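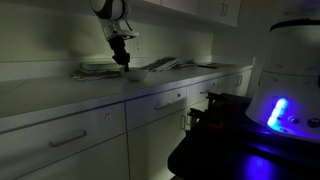
Kitchenette counter, gripper at the rim of the small bowl. Papers lie on both sides.

Working rules for low-light manipulation, revision 2

Posted 12th May

The first version of these rules went up in January and was too long. Dinesh Mudaliar cut it down, I put some of it back, and this is what we now work from. It covers tabletop pick and place with a mobile arm in a room that was built for people. It does not cover base navigation, which has its own sheet.

1. Speed

Tool speed within 100 mm of any surface is capped at 20 mm/s. The cap is set in the controller and the operator cannot raise it from the teleop station. In revision 1 it was a recommendation, and the logs showed what you would expect. Free-space speed is left to the operator.

The cap applies to the lowest point of the hand, fingertips included. Keleck reports wrist flange position by default. If you are on an older Keleck config, check which point you are limiting before you trust the number.

2. Contact with the rim

Bowls and cups are taken by the rim, one finger inside and one outside. Approach along the tilt you intend to grasp with. Do not rotate the wrist once either finger is touching. If the object moves before the fingers close, open, go up, and start again. A corrected grasp is logged as a second attempt even when it ends well.

Force limit is set per object class, never per session. Huia Trevaskis keeps the table. If an object is not in the table, use the lowest class and write to her.

3. Clutter

Leave it. Books, papers and magazines on the counter are part of the test condition. Operators used to straighten the pile between attempts, mostly out of habit, and it made the January logs very hard to compare. The rule is now that nothing on the counter is touched by hand from the start of a block to the end of it, unless there is a stop. 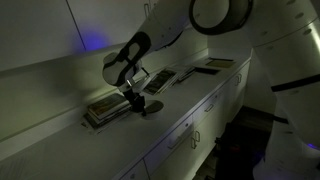 Flat items deserve more care than their height suggests. A closed book on a pale counter is easy to range. An open one has a curved page surface, and the depth estimate on a dark printed page in poor light can be off by more than the finger clearance. We plan against the highest point of the item plus a margin and accept that some grasps become unreachable.

Cast shadows are a separate problem. The hand throws a shadow on the counter under itself, and our first segmentation model treated it as an object often enough to matter. Isah now filters anything that moves with the tool. Keep the filter on. It costs one frame of latency.

4. Lighting

Record the light level at the start of each block and do not change it within the block. No lamp may be brought in to rescue an attempt. If the wrist view is too dark for the operator to find the fingertips, the block is over. Status LEDs on the base stay on at normal brightness, including when they tint the cabinets. I know this annoys the vision people.

5. Thin objects

Sticks, pens and similar items get their own procedure. Confirm in the wrist view, before descent, that both fingers and the full length of the item are visible. If the hand covers one end, back off and choose another approach angle. Vusent will offer a grasp on a partly hidden item with a confidence score attached. Rule 5 overrides the score. The highest we have had on a grasp that then missed was 91. 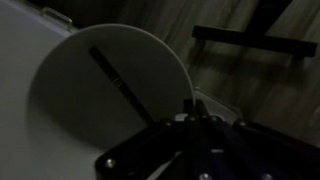
Wrist view with a thin rod across a pale disc. The lower end runs into shadow near the gripper.

6. Stops

Anyone in the room may call a stop, for any reason, and does not have to give it. After a stop the arm is held, the log is marked, and the operator takes their hands off the controls before anyone walks up to the counter. Resume from the last free-space pose only.

Open items for revision 3: how to treat cabinet handles in the planning scene (Kareck models the bar pulls as flush with the drawer, and they are not), and whether the cap in rule 1 should also cover the elbow. Dinesh says yes. I would like to see the cycle times first.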